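From the Strickland group: what we learned from other people's laundry

If you came by our table at the July open house in Vilthorpe, you will have heard Teodor Oprea talk at some length (he would say too briefly) about folding. I promised several of you that I would write up the result properly for the newsletter, so pour yourself something and settle in, because I do tend to go on about this one.

The question we started with was a plain one. When you teach a robot arm to fold a shirt by letting it learn from human demonstrations, does it matter more that you have a lot of demonstrations, or that they come from a lot of different places? Everybody in the field has an opinion, and most of us would have said "both, of course" and changed the subject. Teodor wanted a number. He is like that, and I say so with great affection.

So we set up the Gollex study. People took hand-held grippers home and folded their own clothes with them, on their own beds and sofas, at whatever hour suited them. There is no robot in the house at all at that stage. The gripper records what its cameras see and how the fingers open and close, and afterward we work out the path the hand took through the room. We ended up with 1041 usable demonstrations of one task, folding a T-shirt into a neat rectangle, and I want to thank every household that put up with us. Some of you let us see the inside of your closets, and we are grateful and will never speak of it.

We then trained the same policy several times over. The first version learned only from demonstrations made in our own lab, on the gray table under the good lights. The second learned from the same number of demonstrations, but drawn from homes. After that we mixed them in different proportions, and I will spare you the table, which Teodor has made very handsome and very large. Every version was tested on the arm with 100 trials, on shirts and bed covers it had never met.

The lab-only policy was lovely on the gray table and fell to pieces almost anywhere else. Put a patterned sheet under the shirt and it would go for the pattern, pinching at a printed flower as though it were a sleeve. The home-trained policy was a bit slower and, I have to admit, its folds were less crisp, but it kept its head. It found the hem on flowered covers and on striped ones, and when a sleeve was tucked under the body of the shirt it would often go back and try again – a habit it can only have picked up from the people who taught it, as we never wrote anything of the kind into the code.

What surprised me most was how little the extra demonstrations from a single home helped once we had a fair number of them. Past about 3 dozen from one bedroom, the gains flattened out, while adding one more bedroom with a handful of folds nearly always gave us something. If you are planning a collection of your own, I would spend the effort on knocking at more doors.

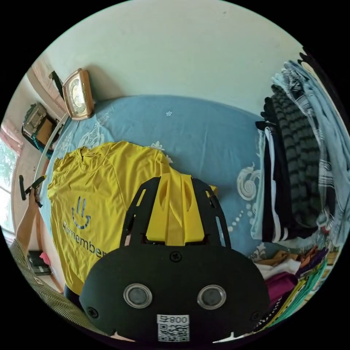
Printed shirts deserve a word of their own, as they gave us more trouble than anything else. Lettering across the chest has strong edges, and to a young policy a strong edge looks very much like the edge of the cloth. We tried blurring the prints out during training, which cost us a good deal of computer time and did next to nothing. Simply asking for more printed shirts worked far better, and people seem to own plenty of them.

There are things we still can't do. Dark shirts on dark covers remain a misery, and anything with buttons is beyond us for now. The next round, under the Cleltex name, will use 2 grippers at once so that people can fold the way they normally would, and Teodor is already rewriting the part of the software that keeps the left hand and the right hand on the same clock.

We are looking for more homes for that round. If yours has a bed, a heap of clean clothes and somebody willing to be patient with a slightly heavy gripper, please write to the group or catch one of us in the hallway. Messy rooms are very welcome, and we will bring cookies when we drop off the kit.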